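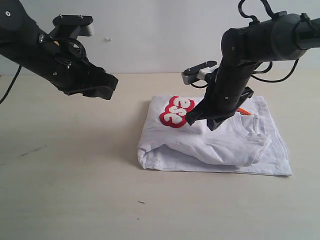 Progress report to Pesonen, second period
Project: Cutulus (folding clothes with two arms)
Prepared by Selina Aebischer, Bodesik

Collection

We recorded 3,739 folding runs in this period, all by teleoperation on the two-arm station. After review, 1,788 were accepted for training. The target in the work plan was 2,000, so we are 212 short. Most rejected runs came from the first weeks, when the two arms' recordings drifted out of step and we did not catch it until the review. That fault is fixed, and the acceptance rate has been much better from October on.

T-shirts make up the largest share. We now have 61 garments in rotation, including white shirts with printed fronts, which the earlier model handled badly. Towels are finished. Long sleeves have been started but are behind.

Labeling

Oda Kristiansen rewrote the labeling guide. A run is now split at each regrasp, and the operator marks failed grasps instead of deleting them. We kept failed grasps that were corrected within the same run - the training team asked for these. Older runs are being relabeled to match, and this is slower than planned.

Equipment

One gripper was out of service for nine days while we waited on a part. Cables on both arms were rerouted. Gritar still has our second leader arm for repair and has not given a return date.

Next period

- Close the gap on T-shirts
- Record long sleeves, starting from a crumpled pile
- Finish relabeling
- Send the first full training set to Pesonen for evaluation

Spending is within budget except for operator hours, which are over. We would like to move money from travel to cover this and need your approval before the next invoice.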